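Grernirdale Game Night: Frequently Asked Questions

Please read these before emailing. We love your emails, but most of them are question 3.

1. Do I need to sign up?

No. Turn up at the side door of the Ofori Building any time after 6:30 p.m. and follow the noise. The front door is locked in the evening and no amount of rattling has ever changed its mind.

2. What does it cost?

Two dollars a head, kids free. It goes toward the room and replacement dice, which leave us at a rate science should look into.

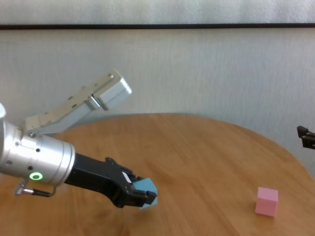
Page last changed: May

3. Can you teach me Burotora?

Yes, and someone will offer before your coat is off. Be warned that the rulebook runs to 98 pages and the short version is told differently at every table. Beginners should ask for the two-player game with the market cards left out. It takes an hour. The full game takes until people start asking about the last bus.

4. What games do you have?

The cupboard holds 200 titles, including four copies of a trivia game from the eighties in which several of the countries no longer exist. The list is taped inside the left-hand door. If a box says "complete" in pencil, it was complete when somebody wrote that.

5. May I bring my own game?

Please do. Put your name on the box and on the bag of small parts inside the box. We have a drawer of orphaned pawns going back years and we would rather not adopt yours.

6. Is there food?

Tea, coffee and whatever people bring. Cheese puffs are banned at any table with cards on it. This is our only real rule and it was not arrived at calmly.

7. Are children welcome?

Until 8 p.m., with a grown-up who is paying at least some attention. Stacking and balancing games go down best with the under-sevens, and with quite a few of the over-forties. Long trading games don't, unless your child enjoys interest rates.
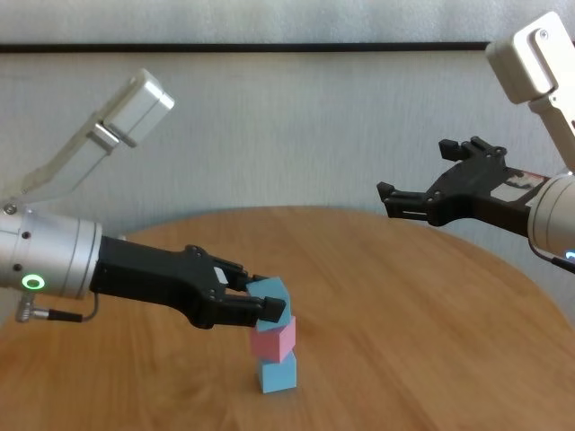

8. How do I get a table?

Tables are first come, first served. A coat on a chair holds it for ten minutes. The room is allowed 70 people, and on Burotora league nights we do get there, so come early if you want to sit down.

9. What is the Narkudia Cup?

Our yearly tournament, held in November. You play five rounds of five different games, drawn from a hat. The record total is 2174 points, set by a player who had never heard of three of the games. The regulars have nearly forgiven this.

10. I lost a scarf / umbrella / single glove.

Lost property is in the blue crate by the coat hooks. We clear it out every spring. If you only want to describe your glove to us, the crate is still the better place to start.

11. Can I borrow a game to take home?

One at a time, for two weeks. Sign the notebook on the cupboard shelf, legibly. "Dave, the long one" has not been returned and we have no idea what it was.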